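Como destravar uma garra de mão que não abre mais

Perdi uma tarde de abril inteira com isso, então vai o passo a passo pra você não perder a sua! O sintoma: você solta o gatilho e os dois dedos continuam encostados na ponta, como se ainda segurassem alguma coisa.

Primeiro, desligue a alimentação. Sério, antes de pôr o dedo ali (a mola volta com força, e a minha unha que o diga).

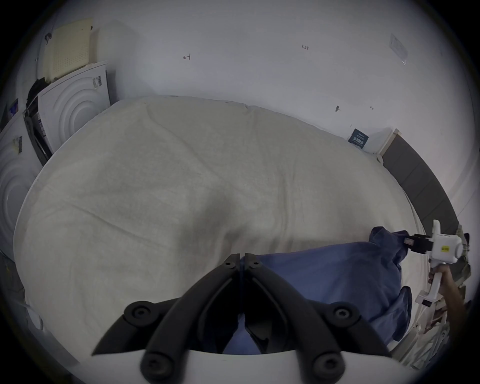
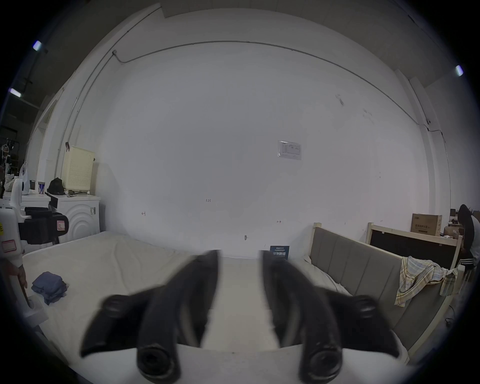
Depois afrouxe os parafusos das juntas, só um quarto de volta, e abra os dedos devagar com a mão. Se um lado raspar, tem fiapo de tecido no eixo. O meu estava cheio, depois de umas 200 pegadas! Pinça, pincel seco e paciência.

A Morenike Onyeka me ensinou a apertar os dois lados alternando, um pouquinho em cada. Ligue de novo e faça 50 ciclos sem carga antes de voltar ao trabalho. Se travar outra vez, troque a mola.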